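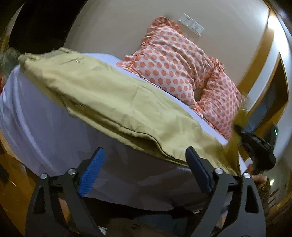

# Cotton twill hems climbing after washing - felled seam or fabric?

**stitchgauge** wrote:

Looking for input on leg shrinkage in cotton twill work trousers. I have three pairs of the Beltano straight cut, same size, same color, bought together. After 9 washes at 30 degrees, line dried, the inseam is down 18 mm on the worst pair. The waist has barely moved.

What bothers me more is that the outseam and the inseam did not shrink by the same amount. Folded lengthwise with the waistband squared up, the hem no longer lines up with itself. The front edge sits higher than the back, and the leg has a slight twist below the knee.

Is this the cloth relaxing, or is the thread pulling the seam in?

---

**warp_and_weft** wrote:

Two separate effects. Length loss is mostly relaxation shrinkage in the warp. The warp is under tension on the loom and through finishing, and washing lets it go. Weft tension is lower, so the waist stays close to size.

The twist is leg skew. A twill has a diagonal bias built in and will rotate toward it when it relaxes, unless the mill skewed the cloth the other way in finishing. Cheaper mills skip that.

---

**Horetis_owner** wrote:

I would look at the thread first. If the outseam was sewn with a cotton thread and the inseam with polyester, you get uneven pull with no help from the cloth. My Horetis pairs did the same and I unpicked one leg to check. Different thread on each side.

---

**warp_and_weft** wrote:

Thread can pucker a seam. It will not rotate a whole leg. Puckers show as short ripples right at the stitch line, and skew shows as the seam wandering toward the shin. Did yours ripple or wander?

---

**Horetis_owner** wrote:

Both, to be fair. Mostly ripple.

---

**stitchgauge** wrote:

Mine wander. Some puckering near the hem, but I had put that down to the hem fold being three layers thick.

---

**lintfilter** wrote:

How are you measuring? Cotton trousers laid on a mattress will give you a different number each time. You need a hard surface, legs smoothed by hand without stretching, and the same rest time after drying. I leave mine overnight. Before I did that my readings on one pair were spread over 11 mm.

---

**stitchgauge** wrote:

Kitchen table, steel rule, measured Thursday evening after a full day on the line. The first set of readings was taken on the bed, so I would throw those out. The table readings repeat to within 2 mm.

---

**pressed_flat** wrote:

Steam and a firm pull along the grain while damp will get back half of that 18 mm. I do this with every pair and have never had to let down a hem.

---

**warp_and_weft** wrote:

It comes back out in the next wash. You are putting the tension back in, the same thing the mill did.

---

**pressed_flat** wrote:

Then I pull again. It takes a minute per leg. For someone who wears the trousers and does not study them, that is a fix.

---

**lintfilter** wrote:

Fair enough for wear, no use for a measurement. If stitchgauge wants to know when the cloth has settled, the pulling has to stop.

For reference, I logged a Beltano pair and a Bailly pair side by side. Starting inseam on both was 78 cm.

| Washes | Beltano | Bailly |
|---|---|---|
| 1 | -9 mm | -4 mm |
| 3 | -14 mm | -5 mm |
| 6 | -16 mm | -6 mm |
| 9 | -17 mm | -6 mm |

Most of the loss is in the first three. I would not expect yours to go much further.

---

**stitchgauge** wrote:

Useful, thanks. That matches my worst pair closely. I will let the hems down 15 mm - there is enough turn-up for it - and leave the twist alone.

Any preference on thread for the new hem? I have Jiltard 917 in a near match, polyester core.

---

**Horetis_owner** wrote:

Polyester core is fine. Longer stitch, 3.5 mm, and drop the top tension a little. Still think you should check the outseam thread.

---

**warp_and_weft** wrote:

Agree on the stitch length. Wash once more before you cut anything.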